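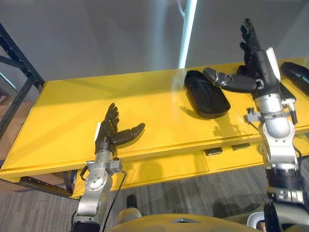
五月我在做一件很多公司都推迟的事:清理没有人的账号。我指的是服务账号、测试账号、离职同事的账号,还有外包公司用过一次以后就留下来的账号。平时大家检查的是上面一层:员工登录、邮箱、双重验证。请看图里这张黄色的桌子,桌面很亮,光都照在上面,桌面下面还有一层,有一部分在阴影里。我要写的账号都住在下面那一层。这个串会有点长,我慢慢发。

---

先说明背景。我在Platmont做系统管理,公司不大,主要办公室在Ostham。我们没有专门的安全部门,安全是我和同组同事的工作的一部分,另外一部分是打印机。中文不是我的母语,如果术语用得不准,请在评论里告诉我,我会改。

---

开始的原因很普通。我们要换Veltis的版本(Veltis是我们用的工单和资产系统),升级前要导出所有可以登录的账号。我以为这个表我看一个上午就可以。导出来是697行。

我们的员工远远没有这么多。

---

我第一个反应是导出错了,所以又导了一次,换了过滤条件。还是697。然后我泡了茶,开始一行一行看。

---

第一个教训:不要按名字来判断。

有一个账号叫 test-old,我差一点就停用了。后来看日志,它每天早上都在登录,仓库的标签打印靠它。有一个账号叫 prod-sync-main,听起来非常重要,可是最后一次登录是在我进公司以前。名字是别人几年前的心情,日志比较可信。

---

所以我给每个账号写了同样的几个栏目:

- 谁申请的(如果还能查到)
- 现在谁负责
- 最后一次登录的时间,从哪台机器
- 有什么权限
- 密码或者密钥上一次更换是什么时候
- 停用以后,谁会先打电话来

最后一栏是同事建议的,我开始觉得是玩笑,后来它是最有用的一栏。

---

“现在谁负责”这一栏最难填。很多地方写的是部门的名字,比如“财务”。部门不会回邮件。我后来规定,这一栏只能写一个具体的人,如果写不出来,就先写我自己。有一段时间,我负责的东西多得有点可怕。

---

有人私信问:为什么服务账号比普通账号危险?我试着简单回答。

普通员工的账号有人每天在用。如果半夜有人登录,或者密码突然不能用了,本人会发现,会抱怨。服务账号没有本人。它的密码常常写在脚本里,很多年不换,一般也不能开双重验证。如果它被别人拿去用,表面上一切正常。

---

还有权限的问题。装一个软件的时候,说明书说“请给予管理员权限”,装的人想早点回家,就给了。软件后来卸载了,账号还在,管理员权限也还在。

我查到的管理员组里面,有一批账号就是这样来的。我不想批评装的人,里面有两个是我自己建的。

---

讲一个具体的例子,已经得到同意可以写。

MacLeod是以前给我们做过仓库系统的外部公司。合同结束很久了,关系也很好。可是他们的远程账号没有结束。账号没有到期日,VPN的组也还在,密码还是交接那天设的。我给他们写信,他们回信很快,说他们那边也没有记录,请我们马上关掉。

---

我查了MacLeod账号的日志,在我们保存的时间范围里,没有看到登录。这是好消息,不过要注意后半句:“在我们保存的时间范围里”。更早的日志已经被覆盖了,所以我在报告里只能写“没有发现”,不能写“没有发生”。

写报告的时候,这两个说法的区别我想了很久。用外语写作有一个好处,每个词都要想一下。

---

现在外部公司的账号我们这样做:

建的时候就要填到期日,最长到合同结束的那一天。到期以后自动停用,要延长就重新申请。平时是关着的,对方需要工作时联系我们,我们打开,做完再关上。

对方有一点麻烦,我们也有一点麻烦。目前没有人抱怨得很厉害。

---

接下来是密钥,这个比账号更难找。

账号至少有一个目录可以导出。API密钥在哪里?在配置文件里,在旧的部署脚本里,在内部wiki的某一页,在聊天记录里(“你先用我的”)。我用搜索工具把代码仓库和共享盘扫了一遍,得到大约3000条结果。

---

请不要被这个数字吓到,大部分是误报。示例代码里的假密钥、证书的指纹、某个人把很长的产品编号放进表格,工具都会报。

我的做法是先按文件夹分组,整组整组地看。一个文件夹里如果都是同一种格式的产品编号,就整组排除,写一句理由。这样看下来比逐条看快很多,眼睛也不会那么累。

---

真正还有效的密钥,最后剩下6个。

数量很少,可是其中一个可以读取全部备份。它在一个README里,旁边写着“临时,以后删除”。文件的历史显示,这句话比我们现在用的服务器还老。

---

找到有效密钥以后的顺序,我认为很重要:

1. 先建新的密钥
2. 把用到的程序改成新的,确认可以工作
3. 撤销旧的密钥
4. 然后才去清理文件

我看到有人先做最后一步,把文件里的那一行删掉,觉得安全了。可是代码仓库有历史,旧的那一行还能翻出来,密钥也还有效。删除文字和撤销密钥是两件事。

---

有一个例外。如果有迹象说明密钥已经在别人手里,就不要等新的准备好,直接撤销,服务停一会儿也可以接受。这个决定最好提前和老板讲好,写下来。半夜一个人决定要不要停掉订单系统,是很不舒服的。

---

再说停用账号。我没有直接删除任何一个账号,全部是先停用,等一段时间,再删除。

停用可以一分钟恢复,删除以后重建,名字一样,内部的编号却不一样,文件权限会全部对不上。这个我在以前的工作里学到过,代价是一个周末。

---

停用要分批。我分了4批,从最没有争议的开始:

第一批是从来没有登录过的账号。
第二批是很久没有登录,而且没有特殊权限的。
第三批是很久没有登录,可是有管理员权限的。
最后一批是还在登录,却找不到负责人的。

有人会说第三批风险最高,应该先做。这个意见有道理。我的折中是第一天就把第三批的管理员权限拿掉,账号的停用放在后面。

---

每一批都在上午停用,月底和发工资的前后不做。

这句话看起来很简单,是因为我第一次没有想到月底。财务有一个报表程序,一个月只跑一次,平时日志里完全安静。它在我的第二批里。那个下午我的电话很忙。

---

从那以后,判断“很久没有登录”,我要看满一年。有的程序一个季度跑一次,有的只在年终盘点时跑。日志保存得不够长,就没有办法知道,只能去问人。

问人的时候不要问“这个账号还用吗”,大家都会回答“可能还用吧”。我现在问:“我准备在上午停用它,哪一个工作会停下来?”得到的答案具体得多。

---

最后一批最花时间。还在登录,可是没有人认识它。

我的方法是看它从哪台机器登录,然后去看那台机器上的计划任务。如果还是不明白,就走到那台机器那里去。有一个账号我在Ostham找了两天,最后它在会议室的显示屏后面的小电脑上,负责每天早上把预约表放到屏幕上。

它有域管理员权限。为了显示预约表。

---

评论里有朋友问有没有工具可以自动做这些。

有,一些身份管理产品可以自动发现长期不用的账号,也可以定时换密码。我不推荐具体的名字,因为我只用过很少几种。我的感觉是,工具可以告诉你账号安静了多久,可是“谁会先打电话来”这一栏,还是要自己去问。

小公司的话,一张表格可以走得很远。请把表格放在有权限控制的地方,里面也不要写密码。

---

也有朋友问怎样说服老板给时间。

我没有用“黑客”这个词。我把MacLeod的账号和备份的那个密钥写成半页纸,每一件写三行:谁可以进来,进来以后可以看到什么,关掉需要多少工作。老板看完问的第一个问题是:“还有多少这样的?”我就拿到了时间。

半页纸很重要。我第一个版本很长,还有图表,没有被读完。

---

关于离职同事的账号,补充一点。

我们以前靠人事发邮件通知IT。邮件有时候晚,有时候发给已经离职的IT同事(是的)。现在人事在Veltis里关闭一个员工,会自动生成一张工单,要有人逐项确认:登录、VPN、手机、共享密码、各种网站上用公司邮箱注册的账号。

共享密码这一项最容易漏。人走了,他脑子里的密码还在,所以他知道的每一个共享密码都要换。我们因为这个减少了很多共享密码,换的人觉得太烦了。

---

另外,自动转发也要看。停用一个邮箱以前,请检查它有没有规则把信转到外面的地址。我们找到过几条,都是员工自己为了方便设的,没有恶意。可是客户的合同就这样一直送到私人邮箱里,当事人自己也忘了。

现在系统默认禁止向外自动转发,需要的人可以申请,同样有到期日。

---

还没有做完的部分,我也写出来,免得看起来太漂亮:

- 有几个旧程序只接受写在配置里的密码,供应商不更新了,暂时只能限制它从哪台机器登录
- 云服务那边的角色权限还没有开始看
- 报警规则太吵,服务账号从新机器登录应该报警,可是每次搬虚拟机也会报
- 表格里还有我的名字太多次

---

如果你想开始,又觉得太大,我的建议是今天只导出一个列表:管理员组的成员。大部分公司这个列表不长。在每一行后面写一个人的名字,写不出来的那几行,就是第一个星期的工作。

---

更正:前面我写“停用可以一分钟恢复”,有读者提醒,如果账号和云端同步,恢复要等下一次同步,会更久。他说得对。请先在自己的环境里用一个测试账号试一下,记下需要的时间,再开始第一批。

---

再回答一个问题:表格的栏目可以直接拿去用,不需要问我。我下次想写紧急备用的管理员账号怎么保管,包括密码信封放在哪里、谁可以拆,等云端角色那一部分看完就开始写。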